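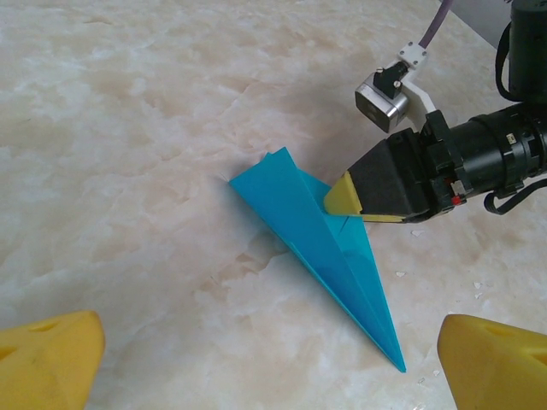 Mine always dive left, a reader wrote under the last folding page, and throwing harder only makes them dive left faster. Great question, and one I get in some form every time I post about paper planes! The good news is that a plane with a steady habit is nearly fixed already. It's the one that does something different every throw that will drive you up the wall.

So let's build one properly and then trim it. The plane is called the Skindis, a stubby glider with a locked nose, and it's my favorite for learning because it flies slowly enough that you can see what's going wrong.

## What you need

- A few sheets of ordinary letter-size printer paper. I use Hastix copy paper, which has a nice crisp fold, but whatever is in your printer is fine.
- A flat, hard surface. Tablecloths are the enemy.
- Something to press creases with: the back of a spoon, a ruler, a bone folder if you have one.
- A long room, a hallway or a gym. Outdoors is a lot of fun, but you can't trim a plane in a breeze.

Skip cardstock for now. It makes thick, springy folds at the nose and you'll spend the whole afternoon fighting it.

## Folding the Skindis

1. Lay the sheet tall side up and fold it in half lengthwise. Crease hard, then open it flat again. Every later fold lines up on this crease, so if it's off, do it over with a new sheet.
2. Fold the two top corners in so their edges meet along the center crease. You should have a house shape with a pointed roof.
3. Fold the whole roof down toward you along its base, so it looks like the back of an envelope. The point sits on the center crease.
4. Fold the new top corners in to the center crease, but stop them a little above the point of the roof. A small triangle of paper should peek out below them. (If it doesn't, your corners came down too far. Open them up and try again.)
5. Fold that small triangle up over the two corners. That's the lock, and it's the reason the nose won't spring open in flight.
6. Fold the plane in half along the center crease, *away* from the lock, so the little triangle ends up on the outside at the bottom.
7. Fold each wing down. Start the crease at the nose and run it parallel to the center fold, leaving a strip of body deep enough to pinch comfortably.
8. Open the wings out and look at the plane from behind.

Step 8 is where most people skip ahead and throw. Please don't! Half of all left-turners can be cured right there on the table.

## Look before you throw

Hold the plane at eye level with the tail toward you. The wings should rise a bit from the body on both sides, like a very shallow Y. Flat is okay, drooping is bad. A slight upward angle lets the plane right itself when it gets tipped, and it's the cheapest improvement in the whole hobby.

Now compare left with right. Is one wing tilted higher? Is one trailing edge curled where your thumb was? Is one wing plainly wider? Curls and tilts you can smooth out with your fingers. A wing that's really wider means the crease in step 7 wandered, and I'd fold a fresh one. Refolding on top of an old crease gives you a soft, fuzzy edge that never holds.

## Your first throws

Pinch the body a little forward of the middle, hold it level at shoulder height and push it forward as if you were sliding a letter across a counter. Gentle! You want the plane to leave your fingers at the speed it would like to fly anyway.

Throw it several times before you change a thing. I know, I know. But one bad throw tells you about your wrist, and a run of throws tells you about the plane.

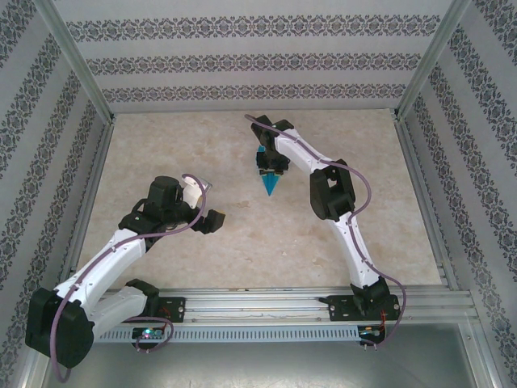 *Two arms on a rail over the marble-patterned surface.*

## Reading the flight

**It dives straight to the floor.** Bend the back edges of both wings up by a hair, the same amount on each side. Think of the thickness of a coin. Throw again.

**It climbs, stops and drops.** That's a stall. Flatten some of the upward bend you just added, or throw softer. If it stalls with no bend at all, add a tiny piece of tape under the nose.

**It turns left.** Bend the back edge of the *left* wing down very slightly, or the right one up. Either pushes the left wing up and levels the plane. For a right turn, do the mirror image.

**It turns a different way each time.** Check the body. If the two layers are gaping open, the wing angle is changing with every throw. A short bit of tape across the top of the body, just behind the nose, settles it down. I like Makris tape for this because it's thin, but regular office tape works.

**It rolls onto its back.** One wing is twisted. Set the plane on the table, press the creases again and start over with no bends anywhere.

Change one thing between throws. If you bend both wings and tape the nose in one go and it suddenly flies like a dream, you'll be thrilled, but you won't know which fix to use on the next plane.

## Keep a little notebook

I wasn't a notebook person until I went to the open fly-in at Pritthorpe last April. My best glide in practice was 188 inches, I tweaked the tail, and I got 192. Then I tweaked it again, lost the whole improvement, and had no idea how to get back! Now I jot down the bend, the throw and the distance after each change. A sketch of the tail with a couple of arrows is plenty.

My goal for the next one is 200 inches with a gentle throw from standing. It's a modest number (a hard-thrown dart will sail right past it), but I love watching the slow ones hang.

## Storing planes

Paper picks up moisture, and a damp plane goes limp at the wings. Keep finished ones flat inside a book, wings folded down against the body, and give them a quick press before flying. Don't leave them on a radiator or a sunny windowsill, where the wings will curl and all your careful trimming goes with them.

When a nose gets crumpled from hitting walls, you can straighten it once or twice. After that, retire it and fold the next one, copying the bends from your notes.

If your plane is still going left after all that, check which hand you throw with and whether you're tilting the plane as you let go. Right-handers often drop the left wing without noticing. Try a few throws with the other hand and see if the turn changes.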